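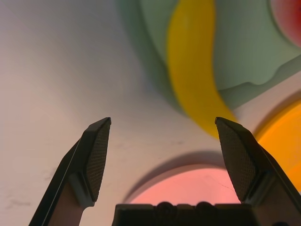

What is a weighted grade? A weighted grade is a course grade in which each category of work counts for a set share of the total, whatever number of points the assignments in it happen to carry.

Study Skills and Digital Tools
Handout 2: Tracking Your Grades on a Phone or Tablet
Instructor: Loukia Konstantinidis
Lab assistant: Evanthia Psarras

You may use any grade tracker in this course. The lab tablets have Sterka installed, and the steps in this handout follow its menus. Lashari works in much the same way but calls categories "groups." A paper notebook is also fine if you keep it up to date.

Setting up a course

Open Sterka and tap New Course. Type the course name as it appears on your schedule. Choose Points or Weighted. Look at the syllabus before you choose, because switching later clears the categories you have entered.

Points courses

Add up the points you have earned and divide by the points offered so far. A course with 4000 points for the term might have offered 3000 by now. If you have earned 1950 of those 3000, your current grade is 65 percent. The 1000 points not yet offered stay out of the calculation until they are graded. Many students divide by the full term total by mistake and get a grade that looks far too low.

Weighted courses

Enter each category with its weight. The weights must add up to 100. If exams are worth 45 percent and your exam average is 80, exams give you 36 points toward the final grade. Repeat for each category and add the results. When a category has no scores yet, Sterka leaves it out and rescales the rest. Lashari counts it as zero unless you turn that setting off.

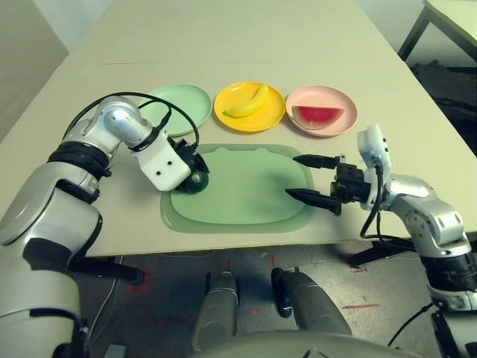

Plates with a toy banana and a toy watermelon slice, and a green tray.

Reminders and backup

Set the due date when you enter an assignment. The default reminder is the evening before, and you can change it under Alerts. Export your file once a week and save it to your Serkarar folder. Tablets in the lab are reset between terms and anything stored only on the device is lost.

For next class

Enter all of your current courses, with categories and weights. Bring one syllabus on paper. The exercise is due Thursday, August 28, 2025, at the start of the lab. Questions about installing the app go to Evanthia Psarras; questions about the exercise go to me.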